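Section 4. Connecting the Wakon label printer to a computer

Read this section before you plug anything in. The leaflet in the box says the Wakon "sets itself up." In our experience it does so on some computers and sulks on others, and the leaflet has no advice for the second kind. These steps were written by Chun-hung Yang for the Grastholm stockroom and apply to printers with firmware 2068 or later.

4.1 Before you start

1. Print a self-test label. Hold the feed button until the light blinks twice, then let go. The firmware number is on the second line.
2. If the number is lower than 2068, stop and go to Section 9. The update tool claims to take five minutes. Allow an hour.
3. Find a USB data cable. A charging cable will fit the socket and power the light on some units, and you will get no further than that.
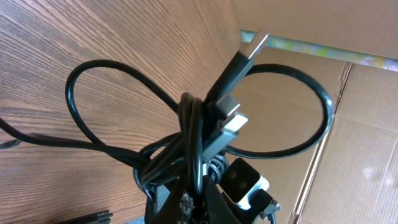

Can I use a longer cable than the one supplied?
Up to about ten feet is fine with a decent cable. Past that, we saw labels stop halfway through a batch. Sellers of extension leads will tell you otherwise, and you are welcome to test their claim on a batch you don't need.

4.2 Installing the driver

1. Leave the printer switched off.
2. Run the setup file and choose Custom. The button marked Recommended also installs Fatach Assistant, a program that offers to order labels for you. We have not found a use for it.
3. Clear every check box except Driver and Paper Sizes.
4. When asked, connect the cable straight to the computer. Hubs are said to be supported. Ours dropped the connection often enough that we quit using them.
5. Switch the printer on and wait for a steady green light.
6. Restart the computer, even if the setup program says there is no need.

Note: If error 812 appears, the driver has picked the wrong port. Open Printer Properties, choose Ports, and select the highest-numbered USB entry. The online help suggests reinstalling everything, but that brought the same error back both times we tried it.

4.3 Placing the printer

The printer needs a flat, steady surface and free space behind it for the label roll to turn. The sales sheet calls it "place anywhere." Keep it out of direct sun and away from heaters, or the labels will darken before they are used. 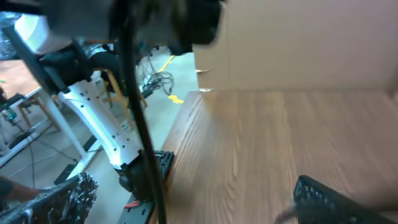 Figure 4-2. Wooden tabletop and cardboard.

Caution: Switch off and unplug the printer before opening the cover. The print head stays hot for several minutes after a long run, whatever the light says.

4.4 First print run

1. Load a roll with the printed side up and close the cover until both sides click.
2. Set the label size by hand. Auto Detect guessed wrong with Shiferaw rolls.
3. Set darkness to 51. The factory setting is higher and uses up the print head for no gain we could see.
4. Print one label and scan it. If it scans, print ten.
5. Check the last label against the first. If the text has crept to one side, reseat the roll and repeat step 4.

Caution: Do not send more than 200 labels in one job. The box promises "unlimited batches," but larger jobs filled the memory and had to be started over.

If the printer passes step 5, go on to Section 5, Sharing the printer on a network.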